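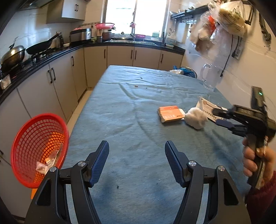 News from the shared kitchen in Plurotstead

The long table is again in the middle of the kitchen, and it will stay there until the end of October. Many of you asked for it after the summer, when we had only the counter by the wall and everybody was standing in the way of everybody. The blue cloth is back too. It is easy to wash, but it does not like to be ironed, so please do not spend your evening on this.

Now a few words about the small things that stay behind on the table. After the last tea evening we put away many little cartons and paper boxes, and most of them had nothing inside. If you finish a box, please fold it flat and bring it to the paper container next to the back door. If something is left in it, close it well and write your room number on the top. Open boxes without a number are kept until 9 in the evening and then they go to the common shelf, where all 34 residents can use them.

Wrappers and other light trash can go in a plastic basket next to the table. Please do not put tea bags or fruit peels in a basket with holes – the juice comes through on the tiles and it is difficult to clean between the table and the cabinets.

Glass mugs belong in the cabinet under the window, on the left side. We bought 17 of them from Drisilik in spring and 13 are still with us. Maybe the others are resting in your rooms. You can return them at any time, also without a word.

Before you leave the kitchen, shake the cloth outside and wipe the table under it. Crumbs bring ants, and we had enough ants in June.

The next shared breakfast is together with our neighbors from Nyaga house. They bring bread, we make tea and coffee. The cost for the last one was 139 in total, paid from the kitchen box. If you want to help with the table, come at 8 in the morning and bring one cup more than you need.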